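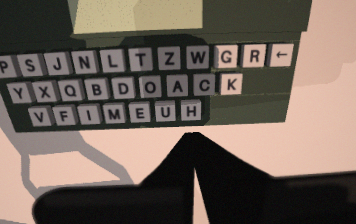
One commenter on my last post wrote that keyboard layout makes no difference to typing speed once you have learned it, and that I would do better to fix my desk height. The second half of that is fair. The first half I have been arguing with in my head since March, which is when I started keeping a log.

The method is dull. Every morning, before email, I type one passage of 864 characters from a text file, once on the standard layout and once on whichever alternative is under test. A small script records the elapsed time, the number of corrections and which keys were involved. The passages are drawn at random from a pool built out of my own old reports, so the vocabulary is what I type at work and the letter frequencies are mine. The order of the two runs alternates by day.

The log now holds 3758 corrections. I had expected most of them to fall on the alternative layout, and they do, but the distribution is more lopsided than I had allowed for. A handful of letter pairs account for most of the trouble. On the standard layout my errors are nearly all transpositions, where the right hand gets in before the left. On the alternative they are substitutions: the correct finger moves to where the letter used to be. These are different faults and I think they should be scored separately, which the usual online typing tests do not do.

Speed is less interesting. After 9 weeks on the Gresier layout I was at 58 words per minute, still behind my standard figure, and the curve had gone flat. I then moved to Pravden, which keeps the punctuation and most of the bottom row where they were. Shortcuts for cut, copy and paste survive, and this matters more to me than any saving in finger travel. My speed recovered faster there, although by then I had already been through one change and it would be wrong to credit the layout with all of it.

That last point is the weakness in the whole exercise. There is one subject, he knows which layout he is using, and the order of learning cannot be reversed. A proper comparison would need people who had never typed before, split into groups. I do not have any of those.

On comfort I can say a little. The ache at the base of my right thumb has gone. I also changed the chair in the same month, and lowered the desk, so the commenter may claim that one.

A note on switching. I load the layouts in software with a tool called Aaltonen, which swaps the map at login and leaves the firmware alone. It works well except at the disk encryption prompt, which appears before the map is loaded. I have locked myself out twice. The fix is a passphrase made only of characters that sit in the same place on every layout you use – mostly digits, in my case, so it had to be made longer.

Two people have asked about Hondano, which moves the vowels to the left hand and puts space on a thumb cluster. I have read the documentation and printed the chart. It needs a split board to make sense and I am not buying one before the present log is finished.

The script and the raw data are in the usual folder. The column headed "sub" counts substitutions and "trn" transpositions. Rows with a blank in both are days when I forgot to start the timer.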